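Plinport Kitchen Fair, day one

So I finally made it to the kitchen and home fair in Plinport! I've been meaning to go since January, when my sister sent me the flyer, and I dragged her along (she drove, I paid for parking, which was 16 dollars, ouch).

We started in the stone hall because it was closest to the coffee. More than 100 booths this year, and I swear half of them were handing out tote bags. The Janura people had slabs stacked up like library books and let you pull them out on rails. I liked the creamy ones best. Lajos Veres gave a short talk there on sealing stone, and he was so patient with my dumb questions about lemon juice and red wine. Short version: wipe it up fast.

Then over to Sellano for cabinets. I went in wanting plain white doors and came out wanting color, lots of it, the warmer the better.

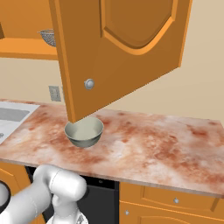 My sister thinks I'll be sick of orange in 3 years, and she may be right, but she also has a beige couch. Lunch was a lentil wrap from the Chaturvedi stand, spicy and huge, and we ate it sitting on the stairs by hall 21. Tomorrow is faucets and flooring if my feet recover.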